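Sonden Reading Room: how the illustrated recipe-book project is going
Progress report to the Mandau Fund, 20 May 2019
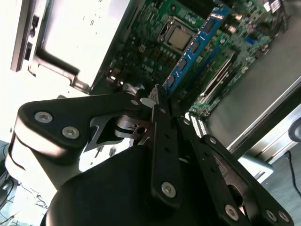
I promised you a proper update in April and then spent most of April buried in scans, so thank you for your patience! The short version is that the exhibition is on track, the booklet is a little behind, and the money is mostly where I said it would be (more on the "mostly" further down).

A quick refresher, as I know you fund a lot of projects and ours has a long name. We asked illustrators to pick a meal from a novel, short story or poem and draw it as if it were a page from an old community cookbook: the stained kind, with somebody's handwriting in the margins. The drawings go up on our walls in the fall, and a printed booklet goes out free to library branches and schools. Your grant pays the artists, the printing and a slice of my time.

The artwork

We now have all the finished drawings for the soup chapter and the bread chapter. They're lovely, and much odder than I expected. The gruel page is the one everybody stops at when I leave the folder open on my desk. The artist lettered it like a fancy French menu, with wine pairings, and then drew a ring from the bottom of a bowl across the middle of it. I laughed out loud the first time I opened it, and I still do.

The dessert chapter is slower. Two of the artists asked for more time, and I said yes to both. One wanted to redo the Turkish delight page entirely after seeing the soups, which I took as a compliment to the soups. The other had paid work come in and was very upfront about it. Neither extension costs us anything, but it does push the layout back, and I'd sooner tell you now than surprise you later.

We did lose one piece. The picnic drawing used long passages from a novel that is still in copyright, and the permission fee was more than the whole lettering budget. We're swapping it for a picnic from a much older book. The artist is keeping the ants.

The open call

This part went better than I dared to hope. We put a form on our site asking readers to suggest a fictional meal they'd eat, or one they'd run away from, and we closed it with 3302 suggestions. I had penciled in a few hundred! I read them all on the bus over several weeks and I'm not sorry, although I'm now hungry in a very particular and literary way.

Of those, 993 came from school groups, mostly sent in by teachers who had turned it into a class activity. You asked in your award letter how we'd reach younger readers, so I'm glad to have something real to show for it. Kids, by the way, overwhelmingly pick the disgusting meals. We've added a double page at the back of the booklet for their suggestions, lightly edited for spelling and hardly at all for taste.

The poetry strand

You'll remember Khổng, the small press that was going to handle the poetry pages. They've been a joy to work with. They sent over a batch of short poems about kitchens, markets and leftovers, and we've matched each one with a border drawing. They also caught a mistake of mine, where I'd credited a line to the wrong poet, so that's one embarrassing erratum slip we won't be needing. I'd like to work with them again and will probably come back to you about it.

Printing and money

Stumon, our printer, has given us a revised quote. Paper has gone up since we applied, and the heavier cream stock we wanted is now out of reach. I've looked at samples of a lighter one and it's fine. The colors sit a bit cooler on it, so the bread looks slightly less toasty, and we'll warm up the files to make up for that.

Artist fees are being paid on delivery, as agreed, and nothing there has moved. Framing came in under budget thanks to a local shop that let us have last season's frames. I'd like your okay to move that saving over to printing, which would cover the difference in the quote without touching anything else. I've put the figures in the budget sheet that goes with this report. If you need a formal change request, send me the form and I'll fill it in the same day.

What I got wrong

I underestimated the hand lettering. I had assumed the artists would letter their own recipes, and about half of them would prefer not to, quite reasonably, as it's a separate skill. We've hired a letterer for the rest and taken her fee out of the contingency line. Next time I'd budget for it from the start.

I also planned the launch evening for the same week as the city book fair, which was silly of me. We've moved it a little later and the reading room is booked.

Still to do before the next report

Finish the dessert chapter and the replacement picnic page.
Get the dummy booklet from Stumon and proofread it (twice, after the poet business).
Write the wall labels, which I've been putting off.
Send the school groups their thank-you postcards, using the gruel drawing.

If you'd like to see the originals before they're framed, come by any afternoon. I'll put the coffee on and get the soup folder out.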